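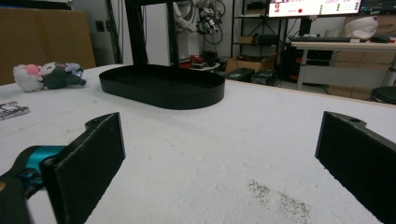

Der Handgreifer gehört auf den Tisch, bevor der Arm an die Wand kommt

Wer sich in einer Gemeinschaftswerkstatt an die Automatisierung einfacher Handgriffe macht, fängt fast immer mit dem Arm an. Das ist verständlich, denn der Arm ist das teuerste Teil und derjenige Posten, für den man am längsten gesammelt hat. Ich halte die Reihenfolge trotzdem für falsch. Zuerst sollte der Greifer gebaut werden, und zwar als handgeführtes Gerät mit denselben Fingern, die später am Flansch sitzen. Erst wenn ein Mensch damit zuverlässig arbeiten kann, lohnt sich die Inbetriebnahme der Achsen.

Unser Projekt läuft unter dem Namen Lodedar und beschäftigt sich mit einer unspektakulären Aufgabe: weiche, unregelmäßige Gegenstände von einer Tischfläche aufnehmen und in einer flachen Schale ablegen. Plüschfiguren eignen sich dafür gut. Sie haben keine definierte Kante, geben beim Schließen nach und liegen jedes Mal anders. Ein Würfel aus Kunststoff verzeiht einen Versatz von einigen Millimetern und sagt deshalb wenig über die Mechanik aus. An einer Figur mit langem Flor und hartem Aufsatz sieht man nach wenigen Versuchen, ob die Fingerflächen parallel stehen oder nicht.

Die Finger sind flache Rechtecke mit matter, leicht strukturierter Innenseite. Die erste Ausführung war glatt und rutschte an allem ab, was Fasern hatte. Die naheliegende Reaktion wäre eine höhere Schließkraft gewesen, und tatsächlich wurde in der Werkstatt eine Weile über einen stärkeren Antrieb gesprochen. Am Handgerät ließ sich der Fehler an einem Abend klären. Wer den Griff selbst zudrückt, merkt, dass mehr Kraft die Figur nach vorn herausschiebt, sobald die Flächen auch nur 2 Grad zueinander öffnen. Am Arm hätten wir dafür Motorströme aufgezeichnet und vermutlich die falschen Schlüsse gezogen.

Gegen diese Vorgehensweise werden üblicherweise zwei Einwände erhoben. Der erste lautet, der Mensch gleiche Fehler unbewusst aus und mache damit einen schlechten Greifer gut. Das trifft zu. Wir haben deshalb eine Regel eingeführt: Für einen gültigen Versuch wird angefahren, geschlossen, gehoben und abgelegt, ein Nachfassen aus dem Handgelenk zählt als Fehlgriff. Eine Serie umfasst 30 Griffe, danach wird die Anordnung auf dem Tisch geändert. Die Disziplin ist mühsam, aber ohne sie ist das Protokoll wertlos.

Der zweite Einwand betrifft den doppelten Aufwand. Man baue Griffstück, Mechanik und Kamerahalterung für ein Gerät, das am Ende in der Schublade liege. Auch daran ist etwas richtig, der Aufwand wird aber überschätzt. Die Fingeraufnahme ist bei uns so ausgelegt, dass sie am Handgerät und am Flansch passt; das Zwischenstück heißt intern Skunis und hat in der aktuellen Fassung vier Schrauben. Ein Fingerwechsel dauert 5 Minuten. Neu konstruiert werden musste lediglich der Griff, und der ist im Vergleich zur Kabelführung des Arms eine Nebensache.

Unterschätzt wird dagegen die Arbeitsfläche. Weißer Belag ist für die Bildauswertung angenehm, solange er sauber ist. Krümel, Abrieb und Schmierspuren erzeugen Kontraste, die ein einfaches Segmentierverfahren gern für Objekte hält. In der Software, die wir einsetzen (ein eigener Zweig namens Ilell), gab es dafür zunächst einen Filter über die Mindestfläche. Er funktionierte, bis jemand auch kleine Teile greifen wollte. Ich bin inzwischen dagegen, solche Störungen restlos wegzuputzen. Eine Werkstatt ist kein Labor, und ein Verfahren, das nur auf frisch gewischtem Tisch läuft, wird nach dem ersten Sägetag nicht mehr benutzt. Flecken gehören in die Aufnahmen, und zwar in wechselnder Lage.

Gleiches gilt für die Umgebung. In vielen Bauberichten wird empfohlen, den Arbeitsraum mit einfarbigen Platten abzuschirmen. Damit kommt man schnell zu einer Vorführung und langsam zu einem brauchbaren Gerät. Regale, Kartons, Koffer und Bildschirme stehen in einer Werkstatt nun einmal herum und werden umgeräumt. Besser ist es, das früh zuzulassen und die schlechtere Quote hinzunehmen. Als wir im Dezember die Abschirmung versuchsweise weggelassen haben, fiel das Ergebnis zunächst deutlich ab. Die verbliebenen Fehler ließen sich danach aber einzelnen Ursachen zuordnen, vorher waren sie nur selten und unerklärlich.

Bleibt die Frage der Ablage. Eine flache Schale mit niedrigem Rand wirkt trivial, ist es beim Loslassen aber nicht. Öffnen die Finger zu weit, stoßen sie innen an die Wand; öffnen sie zu wenig, bleibt der Flor hängen. In unserem Schwesterprojekt Rantala wurde das mit einer größeren Schale gelöst. Ich hätte es dort anders gemacht. Der Rand ist eine echte Randbedingung, und am Handgerät lässt sich der nötige Öffnungsweg mit dem Messschieber bestimmen, ohne dass eine Achse bestromt ist.

Für die nächste Ausbaustufe schlage ich daher vor, die Achsen des Arms vorerst stromlos zu lassen und die Serien mit der jetzigen Fingergeometrie abzuschließen. Offen ist noch die Zugentlastung am Griff, die in der bisherigen Form bei gestrecktem Arm des Bedieners auf den Stecker drückt.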